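Kukent Support — Ticket 800-33
Cell 2, Dulum site: gripper closes on nothing, then reports a good pick 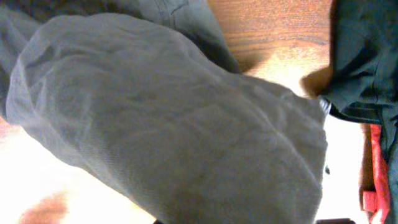
Wrist camera view, cell 2, grey-green cloth with the teal and red items to the right.

Status: Closed, monitoring
Priority: High (raised from Normal)
Product: Plillotero folding cell, single arm, wrist camera
Opened: 3 December 2019

Problem as reported

The arm moves to the pile, comes down, closes and lifts. Nothing is in the fingers. The cell still logs the pick as good and carries on with the whole fold routine over an empty board. At the end it logs a finished item. The count at the end of the shift did not match the stack.

The fault shows up mostly on the grey-green cloths. Darker items pick normally most of the time. The operators say it is worse in the morning.

On one occasion the arm went down much too far beside the cloth and tripped on force. The protective stop worked and the arm held its position. No injury and no damage to the table. The finger pads were marked and have been changed.

What the site had already tried

Restarted the cell controller. No change.
Cleaned the camera window. No change.
Re-taught the home position. No change.
Lowered the arm speed to 33 per cent. Same fault, only slower.

First reply

Please send the event log and the wrist camera stills from the failed picks. Please do not raise the force limit to get past the stop. Leave the cell at reduced speed until we have looked at the files, and keep the gate interlock in use during any test, including short ones.

Site reply

Log and stills sent. We had turned the force limit up a bit on the back shift to keep going. It has been put back to the value on the commissioning sheet.

Findings

1. Exposure. The left and lower parts of the view are washed out almost to white, and so is the gap between the grey-green cloth and the teal fabric. The right-hand side is a good deal darker. The camera sets its exposure once at the start of a cycle and keeps it, so it does not follow the light as the arm comes in over the pile.

2. Edge choice. The planner looks for a long, fairly straight edge to pinch. The right edge of the grey-green cloth is a good candidate, but the bright gap lies directly beside it. In the log the planner put the pick point in the gap on most of the failed attempts. There is no depth reading in the bright area, and the software was filling it in from nearby points. That accounts for the arm going down too far.

3. Small highlight. There is a small bluish-white glint at the top of the gap, where the cloth meets the tip of the teal fabric. We cannot say from the still what it is. It may be a fastener or some other hard edge. Site to check items for hard parts before they go on the table.

4. Pick check. The cell decides it is holding something from finger width and motor current. The width threshold had been set very low for thin fabric, and new pads are slightly thicker than worn ones. With new pads fitted, fully closed fingers passed the check. This is a separate fault from the other three and would have given wrong counts by itself.

Actions

Exposure changed to update before each approach.
Areas with no depth reading are now treated as not pickable. The arm will ask for a new view and will stop after three tries.
Finger width zeroed again with the new pads on. This must be done at every pad change. The step was missing from the Nkuna maintenance sheet and has been added.
Force limit locked behind the supervisor password.
Site to fit a blind on the window side of the cell.

Test after changes

Ran 100 picks on mixed items with the gate closed, reduced speed, blind not yet fitted. 78 were held first time. The rest were missed or dropped, and every one of those was reported as a failed pick. No false good picks and no force stops.

The first-time rate is lower than we would like — nearly all the misses were on the grey-green cloths with light across them. The blind should help. We are not going to change the planner again until it is up.

Site update

Blind fitted. Morning shift ran without a force stop. The count matched the stack. One cloth was dropped on the way to the board and the cell flagged it correctly. Speed is still reduced.

Closing note

Normal speed may be restored once two full shifts have run with no force stop. If the arm goes down beside the cloth again, press stop, leave the pile as it is and save the log before resetting. Reopen this ticket and do not raise a new one. The default handling of missing depth is due to change in the April release, and until then the setting has to be checked by hand after any software reinstall.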